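Replacing the fingertip pads on the Nesel gripper
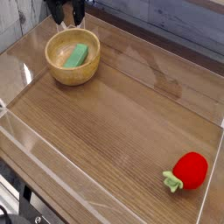
Gripper open over the bowl on the Stastham cell, with the green block and plush strawberry in the tray.

Change the pads every 1,816 cycles, or sooner if the gripper starts dropping the block. The job takes 15 minutes. You need a 2 mm hex key, isopropyl alcohol, a lint-free cloth and a new pair of pads.

1. Stop the running program and jog the arm up until you can get a hand between the fingers and the tray.

2. Open the gripper all the way, then switch off the arm at the controller. Wait for the status light to go out.

3. Loosen the clamp screw on each finger by two turns. Pull the old pad straight down. Don't pry it sideways.

4. Wipe the finger with alcohol and let it dry.

5. Push the new pad up until it stops and tighten the screw until snug. Check that both tips end at the same height.

6. Power up, home the gripper and run the Tufa width check. The open reading should be within two counts of 154. If it is off, home again before you change any settings.

7. Run five picks at low speed, block first, then strawberry. The plush needs less force, so load its own grip profile.

Reset the cycle counter when you finish. Ours was at 2,857 before we started keeping a log.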